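Collecting Demos for the Grirkari Project: Frequently Asked Questions

I get the same questions by email every time a new group signs up to record for us, so I've put my answers in one place. I'm Florencia Medina, I look after the data side of Grirkari, and if your question isn't on this page, write to me and it may well end up here.
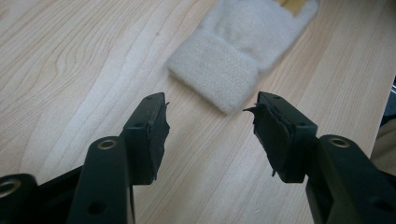 Most of you will be recording at home or in a shared office, with a hand-held gripper and one of our task cards. You don't need to know any programming. If you can pick up a sock with a pair of kitchen tongs, you're most of the way there already!

What do you do with the recordings?

We train a model on them. Each recording (we call it a demo, or an episode if Benedek is in the room) pairs what the camera on the gripper sees with how the gripper moved and how far open it was at each moment. The model looks at lots of these and learns to guess the next small movement from what it sees. Later we put the same kind of fingers on an arm and let the model drive.

How many demos do you have so far?

The clothing set stands at 1,636 demos, of which 785 are small knitted things: mittens, hats, baby socks, that sort of stuff. We'd love more knits. They stretch, they snag, they fold over on themselves, and the model is still pretty bad at them.

How long is one demo?

However long the task takes you at a calm pace. Folding a dish towel is quick. Turning a glove right side out can take forever, and that's fine. Please don't rush to get more done in an hour. When people hurry, they make a lot of tiny jerky corrections, and the model picks those up too (it's very good at learning our bad habits).

Which objects can I use?

Whatever the task card says, in whatever version you have at home. If the card says "mitten," I'm happy with a kid's mitten, a ski mitten, your grandmother's mitten, anything. Variety is the whole point. Please skip:
things with your name or address on them
medicine packaging
anything sharp
anything you'd be sad to see get a pulled thread

I mean that last one. Facundo recorded a whole afternoon with a scarf his sister had made, and I still feel bad about it.

Does the background matter?

Less than you'd think. Record on the table you have. Wood, glass, a tablecloth, the kitchen counter, they're all useful. What I do ask is that you change something every 8 demos: turn the object, move to the other end of the table, switch on a lamp, pull down a blind. When we started, one group did a full session with the object in the same spot every single time, and the model learned to reach for that spot whether the object was there or not. It was kind of funny to watch, and then we had to throw out the session.

Do I need to start with the whole object in view?

No. As long as you can see enough of it to know where you're going, start from there. In real use the arm will often see half a sleeve or the end of a cuff and have to work out the rest, so partial views are good practice for it. Just mix them with some starts from farther back.

Where should I grab?

Wherever you'd naturally grab to get the job done. For knits I tend to go for the thick part, like a folded cuff, because it gives the fingers something to hold on to. But if you always do what I do, we only get my way of doing it. Pascual Godoy goes in from the side and sort of scoops, which I would never have tried, and his demos are some of the most useful we have.

What if I miss the grab or drop something?

Keep going! Open the fingers, back up a little, try again, finish the task. Don't stop the recording. Those are the demos where the model gets to see what a recovery looks like, and we never have enough of them. The only time I'd call it quits is when the object falls on the floor or you've missed so often that you're getting annoyed. Press stop, mark it "abandoned," take a breath.

Should I fake some mistakes, then?

Please don't. We tried it in December and you could tell. People would go in a bit off on purpose, then fix it right away, because they already knew how they were going to fix it. Real misses have a little pause in them.

My finger pads are getting worn. Is that a problem?

It can be. The pads are the soft layer on the inside of each fingertip, and they take all the punishment. A bit of fraying is normal. What I worry about is loose flaps, since they can catch in yarn and they change how the grip behaves, so a demo recorded with shredded pads teaches the model about a finger it won't have later. There's a field called "pad condition" on the session form with three choices: good, worn, torn. Pick the one that's true. You won't get in trouble for "torn," and I'd much rather know. We can filter those demos, or keep them on purpose for testing how the model copes.

How do I get new pads?

Write to Florencia Navarrete (yes, two Florencias, we've both heard the jokes) and she'll mail you a pack of 6. Peel off the old pad completely, clean the glue off the plastic, and let it dry before you stick the new one on. Don't layer a new pad over an old one. The fingers then close too early and all the opening widths come out wrong.

Can I trim a torn pad with scissors and carry on?

For the rest of that session, sure, if the flap is small. Make a note of it. Then swap the pad before your next one.

Do I have to hold the gripper in my right hand?

Nope. Left, right, or change over when your wrist gets tired. Just don't switch hands in the middle of a demo.

Can my other hand help?

Only if the card has the two-hand mark on it. Otherwise keep your free hand out of view. It's surprisingly hard with clothes. You'll want to hold down the other end of the mitten, everyone does. Put your hand behind your back or sit on it.

What's the calibration step for, and can I skip it?

You can't skip it, sorry. Before each session you open the fingers all the way, close them all the way, and do that twice more. It tells the software what "open" and "closed" look like on your particular gripper. It takes less time than finding a pen.

What does a good demo look like to you?

One where I can tell what you were trying to do. I watch a sample from every session, and the ones I like have a clear approach, a grab that makes sense, and an ending where the thing is where the card says it should be. Then the gripper opens and backs off before the recording stops. That last part gets forgotten a lot! If you stop while you're still holding the object, the model never learns to let go.

What do I write in the description box?

One plain sentence, the way you'd say it to a friend. "Pick up the mitten and put it in the bowl" is perfect. "Manipulate garment" is no good to me. If you have two similar objects on the table, say which one you went for. Spelling doesn't matter much, as we fix it on our end, but please don't copy and paste one sentence for a whole session if you changed the object halfway through.

Who sees my recordings?

The data team, which is me, Benedek Bognár and Florencia Navarrete, and then the reviewers at Drelleck, who check a sample for faces, mail, screens and other private things. If they find any, the demo gets blurred or deleted. You can also ask me to delete a demo, for any reason, up to the point where a training set is frozen. I announce each freeze on the mailing list well ahead of time.

Somebody walked through the room while I was recording. Delete it?

If their face might be in it, mark it "check" and leave it. If it was just the cat's tail, leave it unmarked. We like cats.

Are the small objects and the hard objects paid the same?

Yes. We pay by the hour, so there's no reason to pick easy cards. We used to pay per demo, and what we got was a mountain of very fast, very boring pick-ups. Going hourly was Facundo Herrera's idea, and the recordings got better almost right away.

My upload got stuck. Did I lose everything?

Almost certainly not. The files stay on the recorder until our side confirms them. Leave it plugged in overnight and look again in the morning. If it's still stuck, send me the session number from the little screen, and please don't reset the recorder before you hear back from me.

Can a school or a club take part?

Yes, with an adult signed up as the contact. The Amer group is a knitting circle that records during their regular evening, and they've sent us the nicest set of half-finished sleeves you could ask for. For groups, write to Pascual, since he has the loan grippers and knows when they're coming back.

Will I get to see the arm do what I taught it?

We post clips on the mailing list when there's something to show, and that includes the flops. Right now it can pick up a thick knit and drop it in a bowl on a good day. Gloves are still a mess, and turning anything inside out is a long way off. If you have a drawer full of winter stuff you don't mind lending to the cause, card 6 is the one to ask for.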